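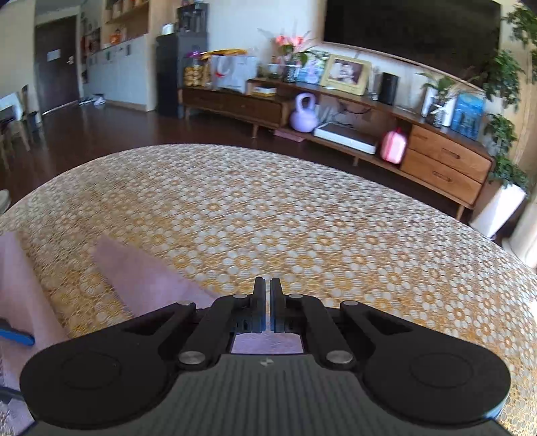 Figura 4. Tela rosa pálido doblada sobre mantel de rosetas blancas y doradas. Detrás, mueble de televisión con dos cajones.

4.2. La mesa como estación de paso

Los manuales de economía doméstica que revisamos en la sección 2 coinciden en que una prenda doblada es una prenda guardada. El corpus es menos optimista. De los 3.647 registros de textiles domésticos que recogimos en los 43 hogares de Rodaser, 3.166 corresponden a piezas ya dobladas, o a medio doblar, que se encontraban en una superficie destinada oficialmente a otra cosa: comer, sentarse, planchar en el mejor de los casos. El armario, héroe de toda la bibliografía, tiene en nuestros datos un papel de reparto.

Llamamos «estación de paso» a cualquier superficie horizontal que recibe textiles sin haberlo solicitado. La mesa vestida es el caso más interesante, dado que el mantel complica la codificación. En la figura 4 hay al menos dos textiles, uno encima del otro, y solo el de arriba cuenta para nosotros como pieza en tránsito. El mantel, con sus rosetas y su borde redondeado, se codifica como mobiliario. Uno de los codificadores protestó por escrito contra esta decisión, alegando que los manteles también se lavan. Tenía razón y mantuvimos el criterio.

La rejilla Kandemeo, que adaptamos para este trabajo, distingue el pliegue cerrado (la pieza conserva su forma si se levanta) del pliegue cortés (la pieza parece doblada mientras no se la toque). Sobre imagen fija la distinción es, en rigor, imposible, y la acuerdan los codificadores con una seguridad que nos preocupa. Para las mantas de punto renunciamos pronto a ella. Una manta gruesa se recoge en un solo bulto, cae por donde quiere y deja al observador la tarea de decidir si aquello es orden. Anotamos entonces el color, el tipo de tejido cuando se distingue y los muebles vecinos, con la esperanza, luego bastante recortada, de que los vecinos explicaran algo.

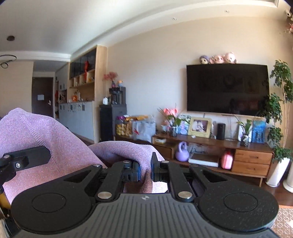 4.3. Objetos residentes y objetos en tránsito

El problema de los vecinos es que casi todos tienen mejor suerte que la manta. Sobre el mueble bajo de una sala conviven fotografías enmarcadas, flores, un altavoz y una caja de pañuelos, y ningún participante los describió como desorden. En las entrevistas, los muñecos de peluche alineados encima de un televisor recibieron el tratamiento de residentes con plenos derechos. Una pesa rusa de color lavanda en un hueco del mueble fue codificada también como residente, tras una discusión sobre si un aparato de gimnasia puede residir en algún sitio o solo esperar.

La regla que terminamos aplicando es modesta: es residente lo que, según el entrevistado, volvería al mismo lugar después de limpiar el polvo. Lo demás está en tránsito, aunque lleve allí desde el invierno. Los textiles doblados incumplen la regla de una forma peculiar. Todo el mundo sabe adónde van y casi todo el mundo puede señalar el cajón. Preguntados por el momento del traslado, los participantes respondieron «luego», categoría temporal que el protocolo no contemplaba y que hubo que añadir al libro de códigos el martes 6 de agosto.

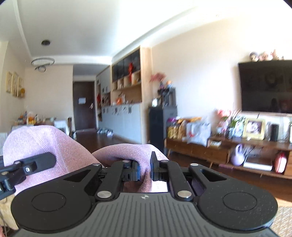
La distancia entre la pieza doblada y su destino fue nuestra tercera variable, y la que más disgustos dio. Habíamos supuesto que a mayor distancia, mayor permanencia en la estación de paso; la relación existe, pero es débil y desaparece en las viviendas con mucho almacenamiento a la vista. El caso de la tela rosa mullida es ilustrativo. Al otro lado de la estancia sube del suelo al techo un mueble empotrado con vitrinas oscuras, huecos abiertos de madera y una fila de armarios blancos, es decir, una capacidad de guardado que cualquier manual consideraría suficiente para zanjar el asunto. Los huecos contienen pequeños adornos y de los armarios bajos cuelgan otros. La hilera de zapatos junto a la puerta de entrada admite una lectura parecida, aunque el calzado queda fuera de este artículo por decisión unánime y algo cansada de los autores.

Sugerimos, por tanto, medir en trabajos posteriores la capacidad disponible en lugar de la instalada. Un estante decorado está, a efectos textiles, lleno. Al recodificar con este criterio una submuestra de 2 viviendas, la concordancia entre codificadores mejoró en los huecos abiertos y empeoró en las mesas, donde volvió a plantearse la cuestión del mantel. La retomamos en el apéndice B.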